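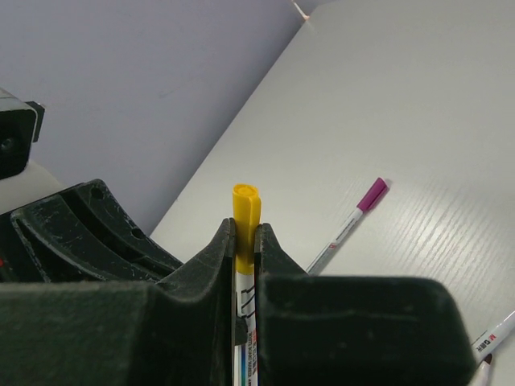
## Stiletgate Adult Literacy Program: Spring Progress Report

Submitted to the Bornix Fund

### Enrollment and attendance

The program enrolled 52 adult learners during the reporting period, against a target of 60 set in the grant agreement. Attendance was steady through March and fell in April, when several learners moved to evening shifts at the Murken plant. A second morning section opened in response and is now full.

### Instruction

Seventeen learners completed the first reading level and have moved to the second. Tutors delivered 440 hours of small-group instruction. The writing component started four weeks later than planned, as the workbooks ordered from Sakalauskas arrived incomplete. The missing units were delivered in April and the schedule has been adjusted.

### Budget

Spending is within the approved limits in all categories except printing, which is over by $200. We request permission to cover this amount from the travel line, where funds remain unspent.

### Next period

Work will focus on the following:

- Filling the eight open places before the summer term
- Completing the writing component for both morning sections
- Testing all second-level learners in June

Attendance records and the itemized budget are attached.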